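3.2. Conservación de los planos enrollados

El segundo conjunto de materiales que hemos estudiado es el de los planos de drenaje de la parroquia de Lilldale. A diferencia de los registros encuadernados, que se conservaron siempre en la misma oficina, los planos cambiaron varias veces de depósito, y su historia material es por eso más difícil de reconstruir. El inventario redactado por Cremilda Portela enumera 2,197 hojas, de las cuales la mayor parte son copias de trabajo sobre papel de poco gramaje. Las hojas se guardaron enrolladas durante decenios, en posición vertical, dentro de cajones sin tapa.

Portela (en su introducción al inventario) considera que el enrollado fue una decisión económica. Los armarios planos ocupaban mucho espacio y la oficina de Aststead disponía de una sola sala. Nosotros compartimos esta interpretación, pero queremos añadir un segundo motivo. Los planos salían con frecuencia al campo, y el inspector los llevaba consigo bajo el brazo. Una hoja que se desenrolla y se vuelve a enrollar muchas veces adquiere una curvatura permanente, y después resulta casi imposible guardarla de otra forma sin un tratamiento previo de humedad.

El efecto del enrollado sobre la lectura de los planos ha recibido poca atención en la bibliografía. Hirano lo menciona de paso cuando describe los mapas catastrales de Girnport, donde observa que los márgenes exteriores están más sucios que el interior y que las anotaciones tardías se concentran en los primeros centímetros de la hoja. Según la autora, el funcionario que debía añadir un dato no abría el rollo completo, sino solamente la parte necesaria para escribir. En nuestro conjunto se encuentra el mismo fenómeno en 36 hojas, todas ellas de la serie norte.

La forma del rollo también influye en el daño. Cuando el papel se enrolla sin núcleo interior, la tensión no es igual en toda su longitud y un extremo queda con frecuencia más abierto que el otro. La cara exterior recibe el roce de las manos y de los rollos vecinos, y el polvo se fija en ella con facilidad (véase la figura 1 para el aspecto de un cilindro blanco con manchas grises en la superficie).

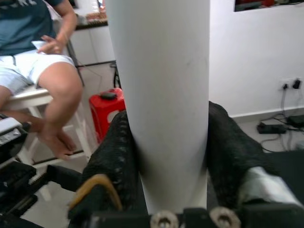 Figura 1. Cilindro blanco mate en posición vertical, con manchas grises tenues y sombra en el lado derecho.

3.3. Clasificación de los daños

Para la clasificación hemos seguido el esquema de tres grados propuesto por Leonora Cruzado, con una modificación. Cruzado distingue entre suciedad superficial, deformación y pérdida de soporte. En su esquema, una hoja recibe únicamente el grado más alto que le corresponde. En nuestra opinión este criterio oculta una información útil, ya que una hoja con pérdida de soporte puede estar limpia o muy sucia, y la causa del daño no es la misma en los dos casos. Por esta razón anotamos los 3 grados por separado para cada hoja.

La revisión fue realizada por Remedios Salazar y Rogelio Agbayani de manera independiente. Cada hoja se examinó primero enrollada y después extendida sobre una mesa con pesos en las esquinas. Los casos de desacuerdo se discutieron en una sesión común, en octubre, y se resolvieron con la hoja delante. La mayoría de los desacuerdos se refería a la deformación, que depende mucho del tiempo que la hoja lleva extendida antes del examen. Fijamos entonces un reposo de 20 minutos y repetimos las observaciones dudosas.

No hemos incluido en la clasificación los planos del legado Voicu. Estos fueron montados sobre tela en una fecha que desconocemos, y su comportamiento es muy diferente del que presenta el papel sin refuerzo. Además, varias hojas del legado llevan un barniz amarillento que impide reconocer la suciedad anterior al montaje. Su estudio requiere un método propio y lo dejamos para un trabajo posterior.

Las anotaciones a lápiz se registraron aparte, con indicación de su distancia al borde exterior. Este dato se utiliza en la sección 4 para ordenar las campañas de revisión de los canales.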